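**August 3, 2023, shop notebook, back bench**

Long evening, mostly good. I meant to write this up at the bench like a sensible person, but I got carried away and now I'm doing it at the kitchen table with cold tea, so forgive the order of things.

The plate is finally up against the corrugated panel and it stays put. Cristóbal Yáñez talked me out of laying it flat back in February and I grumbled at him for a week, but he was right and I owe him lunch! Standing up, the arm can come at the slots straight on, and I'm no longer fighting the elbow every time I teach a new point. The rail across the top of the panel was his idea too (he had the extrusion left over from the Rustberg cabinet).

I spent the first hour re-teaching the approach for the blue box. The old path came in too low and I had visions of the fingers plowing into the sloped block, so I added a waypoint 300 mm out and slowed the last stretch right down. It looks silly, like somebody parking a very expensive car, but I can stop it in time if I don't like what I see.
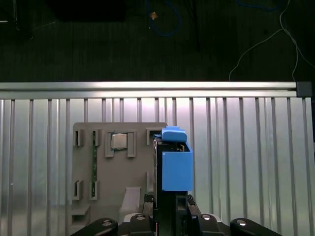
Grip force is the thing I keep going back and forth on. I had it at 21 N for most of the evening, and I'd like to leave it there until I've had a proper look at the ridges on the pads, which I printed in a hurry on the Ferkstead and never cleaned up. If you're using the arm before I'm back, please don't turn it up just to see what happens. Printed walls don't forgive much, and I only have the one box that fits.

Wrist camera: exposure is locked at 505 in the Trivier settings panel. I tried leaving it on auto and the ribs of the panel made it hunt up and down so badly that I gave up after ten minutes. I'm thinking of hanging a sheet of matte card over the metal, or moving the lamp back a bit. Opinions welcome, pencil them in the margin.

Tonight's log is saved as run 1344 on the shop drive, in the Thibodeau folder with the others. I renamed the taught points so they say what they are (sorry to whoever had gotten used to P7 and P7b).

Still to do:

- tidy the cables behind the rail, with a proper tie on the blue one
- sand the pads, then try the grip again at the same force
- ask Cristóbal if he still has the long hex key
- decide how tight the slots should be before I print another plate

I'm leaving the arm powered down and the key in the drawer.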